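Hot drinks working group, Friday, 2 pm, upstairs kitchen

Apologies: none received. Minutes of the April meeting agreed, with 2 spelling corrections.

1. Takeaway cups. Stumska have offered another 100 on trial. The group was not persuaded that these differ from the Jireck ones, price aside.
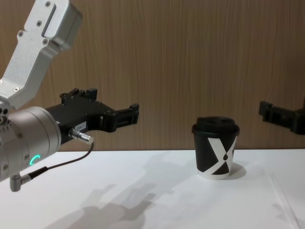

2. Tabletops. Hendriks claim their new finish will not mark. Members doubted this, having heard the same about the last one. A paper coffee cup on a white top is the very case that worries us, and the brochure avoids it. Hendriks to be asked for a written guarantee before any order.

3. Next meeting: Friday, same time.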